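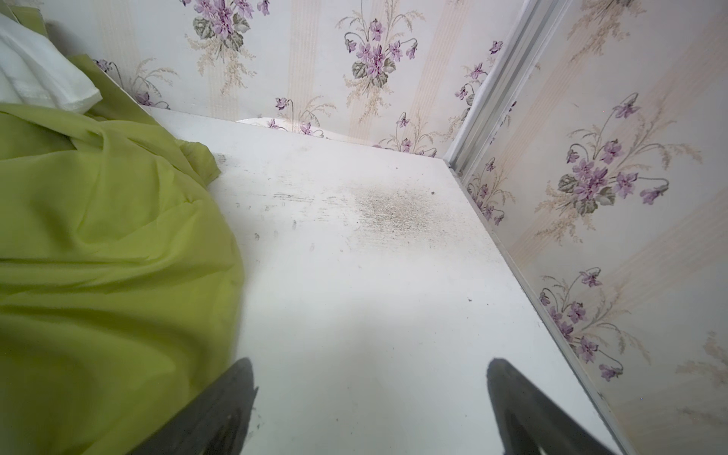 Floral wallpaper, dusty white surface

Notes – Greltby talk, 31 March 2018

Thank the chair. Water. Slow down!!

Who I am: lecturer in translation, two years at Vieira on the fellowship, back since January. Don't do the whole CV.

Main point – visiting fellows get a desk and a library card, then very little contact with students. Randale scheme tries to fix that. 5 fellows so far, 3 teaching.

Read the letter extract here (short one). Pause.

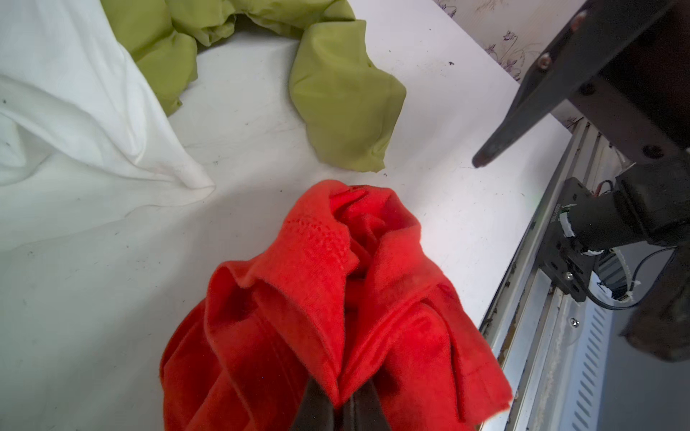 Words: Ehsan Nouri

Language classes next. Evening groups, mixed levels, marking takes for ever. Mention Eusebio Quintana's reading list, he's in teh audience.

Money – 1000 a term, travel only. Skip if runing late.

Questions. If asked about Drodent, say application's still open, forms at the back.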